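Subject: Re: Wording for section 6, wiping tasks and wrist cameras
List: cell-practice
Date: July 8, 2026

On the draft for section 6, the Trodent group wrote:

> We think the rule on soiled items is too strict as it stands. It asks
> for every dish to be given a start state in writing before a run. With
> 200 runs to get through, that is a lot of typing, and most of it will
> say "sauce on plate". Could we drop it to one line per batch? We would
> also like to know whether "holding arm" and "working arm" need to be
> fixed for the whole session, or whether they may swap.

Thanks for reading it so closely. I'll take the second point first as it is the easier one.

The arms may swap. The draft says "fixed for the run", and a session is made of many runs, so left can wipe in one and right in the next. What we want to stop is a swap halfway through a wipe that is then logged as a single run. We had 11 of those in the Nirker set and they all had to be pulled out by hand. I will change the text to say "fixed for the run, free between runs" so that it can't be read the other way.

On the start state, I would rather keep it per run, but I agree it should be short. The reason is that "sauce on plate" doesn't cover the layouts people really use. Take this one, where more than one item is marked and a second plate is on the table as well:

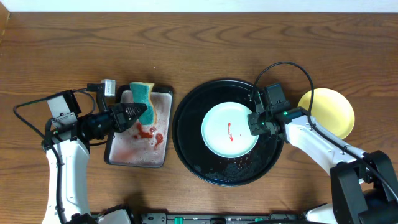
Two-arm wiping layout: sponge in the left gripper, right gripper at the rim of the white plate.

Under the batch wording that would go down as one soiled dish. The tray under the sponge has red smears on it, and so does the white plate, though with much less. The yellow plate at the back looks plain. Whoever scores the run needs to know if the task was the tray, the white plate or both, and they should not have to guess it from where the sponge is.

So my proposal for 6.2 is a line with four fields:

Target item or items
Other items on the table
Working arm
Holding arm, or "none"

I timed myself filling this in and it took 10 seconds with a drop-down list. If your logging tool can copy the last entry forward, most runs will need no typing at all. Issahaku have offered to share their form, and I'll post it when I have it.

Two smaller things while the section is open.

6.4, cables. The draft says cables "shall not obstruct the work". That is too loose to check. I suggest: with both arms at the furthest reach the task needs, no cable touches a target item or passes between the fingers of a gripper. Loops that stand up above the wrist are fine as long as they meet this. Check it before the first run and again after any change of tool.

6.5, sponges. At present we say "replace when worn", and two sites have asked what worn means. Surnodberg change theirs after 6 runs whatever the state. I don't think we need to set a figure for everyone, but each site should pick one, write it down and stick to it for a whole set. Please also note which face of the sponge is used if it has two different ones. The rough side and the soft side do not give the same result and we have been mixing them.

I have not touched 6.3 (force limits). That is waiting on the other thread.

Comments on the 6.2 fields by the end of July, please. If you object to one of them, send the wording you would want in its place.

Section 6 editor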